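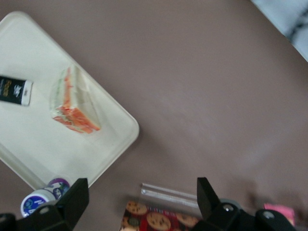
Figure 6.1 Tray packing by gripper: a sandwich in its wedge pack and a small black package on the tray, cookies and two round containers still on the table.

Chapter 6
When the Packing Line Changes: Automation and the People Beside It

What you will cover in this chapter
- tasks versus jobs, and why mixing them up costs money
- what happens to pace, breaks and talk on a shared line
- who fixes it when it stops
- pay grades after the change
- reading a vendor's promise

Key terms: task, job, handover point, exception, idle watch, regrade, takt

6.1 A tray, a sandwich, an argument about lunch

Start with the case. We come back to it all chapter so read it twice.

Isetti makes up meal trays. Hospitals, two rail lines, a couple of conference halls. Cold items only: a sandwich, something sweet, a small pot of something, sometimes a drink. Trays get packed by hand on long tables, six people to a table, and each table sends out 504 trays in a shift. Boring work, everyone there will tell you so. Also sociable work. People talked all day. Remember that, it matters in 6.4.

In March the site put its first packing arm on one table. The arm was supplied by Terkora, with grippers and a wrist camera. The order software came from a different firm, Saithong. Two suppliers, one table. Already a problem, see 6.5.

The plan on paper was short. Arm picks the items and sets them on the tray. People load the table, check the trays, clear the mistakes. Same number of trays, fewer hands. The project sheet had one line about staff: "operators to be redeployed as needed." One line. No names of jobs, no grades, no hours.

First week, the argument was about lunch. Used to be that a table stopped together. Six people stood up, the table stood still, fine. Now the arm could run on, so the shift lead wanted breaks staggered so somebody was always there to clear jams. Packers said no. Not the arm they minded so much, it was eating alone. Management hadn't thought of lunch as part of the project at all.

Most of what follows is a longer version of that lunch.

6.2 Tasks are not jobs

A task is a piece of work you can describe by what goes in and what comes out. Item on table, item on tray. A job is the bundle one person gets paid for. Packing was the main task in the Isetti packer's job, but far from the only one. The site wrote the others down in the end, after the arm was in. Wrong order, but useful. The list:

- noticing a split wrapper or a bad seal
- turning items so the label faces the patient
- swapping an item when stock runs out
- telling the cold store what is about to run out
- wiping down
- showing new people how
- lifting crates off the bottom rack

The arm took the first half of one task. Picking and placing, for items it had been set up for. Everything else stayed. But it stayed with fewer people, and it stayed in bits and pieces, a minute here and a minute there, between jams.

Rule of thumb for the rest of the book: when a machine takes a task, ask where the leftovers of the job go. They always go to somebody.

6.3 Why small items are hard

Some technical background, only as much as you need. For grippers proper see Chapter 3.

People in offices look at a tray and think it must be simple. A few items, flat surface. Look at what the hand has to cope with though. A sandwich wedge is light, slippery, and the wrong squeeze crushes the bread. Clear plastic is hard for a camera, it shows what is behind it and it throws back the lights. Round pots roll if tipped. A cookie pack is soft in one direction and stiff in the other. And nothing arrives lying the same way twice unless somebody lays it that way.

That last one is where people come back in. At Isetti the arm worked best when items were set out in a loose pattern, with gaps. Who sets them out? The loader. Was loading a harder job than before? Yes. Same crates, plus now you had to place things so a machine could find them. Loaders started calling it "laying the table". The name stuck and got into the training notes.

An exception is any case the machine hands back. Dropped pot, item it can't find, two packs stuck together. Vendors give you a success rate. Ask for the exceptions per shift instead, and ask how long each one takes a person to clear. A small share of a big number is still a lot of walking.

6.4 Pace, watching, and talk

Three things changed for the people at the table, none of them on the project sheet.

Pace first. By hand, the table sped up and slowed down. Fast before break, slow after, fast again if the truck was early. The arm keeps one beat. Slower than a good packer at her best, but it doesn't dip. Checkers said the work felt quicker even on days when fewer trays went out. Takt (the beat of the line) had moved from the people to the machine.

Then watching. Between exceptions there is nothing to do with your hands, and you can't leave. We call this idle watch. It tires people in a differnt way from packing. Sore eyes, drifting off, then a jam and a rush. Rotation helps. Isetti went to 44 minutes on watch and then a swap to loading, a figure the packers came up with themselves by trying it out.

Then talk. Two people at a table where there had been six, one at each end, arm in the middle. New starters had learned by standing next to somebody. Now next to whom? Label faults that used to get shouted down the table went unreported until the checker found them, or the ward did.

6.5 When it stops

Handover point: the place, or the moment, where work passes between machine and person. Every one needs an owner. Isetti had drawn its handover points on the floor plan, nice neat circles, and left the owner column blank.

So the arm stops. Is it the gripper (Terkora), the order feed (Saithong), or a crushed pack under the edge of the tray (whoever is closest)? Packers were told not to touch it. Maintenance was in the other building. Early stops were long ones. What changed it was dull: a card with the common stops on it, a reset that packers were trained and allowed to do, and one phone number for the rest.

Note "trained and allowed". Some sites do one without the other. Trained but not allowed gives you people standing there, knowing the answer. Allowed but not trained gets someone hurt. Stored energy, pinch points, isolation before reaching in, all in Chapter 9, and read it before any site visit.

6.6 Grades and money

Packer grade at Isetti: lift, pack, check. New work: load to a pattern, clear exceptions, reset, log the stop. Same grade? The firm said yes, it's the same table. The packers said it was machine minding, paid higher over in the bottling hall. A regrade is a formal review of what the job is now worth. It was asked for in week two. The agreement was signed 2024-04-17, with a one-off payment and a new line grade for anyone certified on resets.

Compare Bolomska, a bakery supplier with nearly 4000 staff over several sites. Bigger money, same kind of arm. Bolomska wrote the new job first, posted the grade, then let packers apply before the equipment was ordered. It took longer to start. Fewer fights afterwards. Not everybody got the grade, mind, and the people who didn't are covered in 6.8. Full job sheets for both firms in the back of the chapter.

Before you read on

1. Take a job you have done. Write down the tasks, all of them, also the ones nobody paid you for.
2. Pick one task a machine could take. List the leftovers and say who would get them.
3. Redo the Isetti project sheet. You get ten lines for staff in place of one. What goes in?
4. The staggered lunch. Argue it from the shift lead's side, then from the table's. Half a page each, no more.

Section 6.7 goes through the job sheets line by line, so have them open next to you.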